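Setting a Single Place for a Bowl Meal
Gravcombe Residence Dining Guide, Section 5
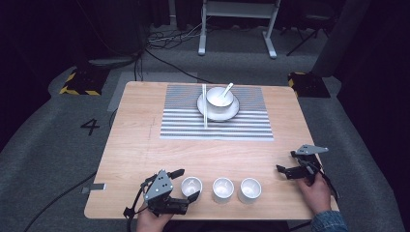
This section applies to all residents and dining assistants who prepare individual places in the shared apartments. It covers the standard bowl setting, used for soup, congee, noodles and rice dishes, together with the cups that accompany it. Settings for plated meals and for group service are covered separately in Section 6.

A place should be laid before the food leaves the kitchen. Allow 15 minutes before the meal for a full apartment. One place takes very little time once the items have been collected.

What you will need

One placemat
One round plate, to go under the bowl
One bowl
One ceramic spoon
One pair of chopsticks
Cups, as required for the meal

Take plates, bowls and spoons from the same shelf so that the pieces match. The white set is the standard set for daily use. Colored bowls are kept for allergy meals and must not be substituted, even when the white set is in the dishwasher.

Preparing the table

Wipe the tabletop with a damp cloth and dry it with a second cloth. The pale wood tables mark easily if water is left standing on them. Follow the direction of the grain and finish at the edge nearest the diner. Do not use scouring pads or any product containing bleach.

Check the placemat on both sides. Crumbs caught underneath will cause the plate to rock. Placemats with food stains should go to the laundry bin, and woven mats should be shaken out before they are returned to the drawer.

Laying the place

1. Put the placemat down squarely, with its long side parallel to the edge of the table. With striped mats, the stripes are the easiest guide: they should run in line with the table edge. Stand back and check before adding anything else.

2. Set the plate in the center of the mat. The plate catches drips and gives the diner somewhere to rest the spoon between mouthfuls.

3. Place the bowl on the plate. Turn it gently to confirm that it sits flat. A bowl with a chipped foot should be removed from use and reported to Nesma Belkadi at the kitchen desk.

4. Rest the spoon in the bowl with the handle angled outward. For hot soup served at the table, lay the spoon on the rim of the plate until the bowl has been filled. Ceramic spoons should be lowered into place and never dropped.

5. Lay the chopsticks beside the plate, close together and parallel to each other. They may be placed vertically at the side of the plate or horizontally in front of it. Either arrangement is acceptable, but all places at one table should follow the same one. Ask the diner which side is more comfortable if the meal is being laid for one person. Chopsticks should not be stood upright in a bowl of rice, as many residents consider this disrespectful.

Placing the cups

Small cups without handles are used for tea and for water at short meals. Handle them by the outside, low down, and keep fingers away from the rim. The same applies when cups are being moved from one part of the table to another. Do not put a finger inside a cup to pick up several at once.

Cups may be gathered in a row near the edge of the table while the place is being laid. Leave a small gap between them so that each can be lifted without knocking its neighbor. When the place is ready, move one cup to the upper corner of the placemat on the diner's preferred side. Any others should be passed to the remaining places or returned to the tray. A cup should not be left close to the edge once people are seated.

Cups are set out with the opening upward. If the table is laid more than an hour ahead, cover the place with a clean cloth.

Fill small cups to no more than three-quarters. Hot tea is poured at the table, after the diner has sat down, and the pot is returned to its stand each time.

Adjustments for individual diners

Some residents need a different arrangement. A non-slip mat may be placed beneath the plate for a diner with limited grip, and a fork may be supplied in place of chopsticks on request. Diners with low vision often find a white bowl on a white plate hard to distinguish. In such cases, leave out the plate and set the bowl directly on a dark, plain mat. Requests of this kind are recorded by Etenesh Wubshet, and the current list is kept inside the door of the dish cupboard.

Clearing the place

Remove the cups first, then the chopsticks and spoon, and last the bowl and plate together. Carry no more than one setting at a time unless a tray is used. Scrape leftover food into the compost bin before stacking.

Ceramic spoons go in the upper rack of the dishwasher, bowl side down. Wooden and bamboo chopsticks are washed by hand, dried at once and stored flat. Cups are checked for tea stains, which can be removed with a paste of baking soda and warm water left on for 5 minutes.

Wipe the placemat and the table. Return the mat to the drawer only when it is fully dry.

Breakages

Sweep up broken pieces with the dustpan kept under the sink. Wrap them in newspaper before disposal and enter the item in the breakage book. Replacements are ordered in October and should be requested from Angus Whitcombe before the end of September.

Related sections

Section 6: Plated meals and group service
Section 8: Serving trays and carts
Section 13: Care of wood tabletops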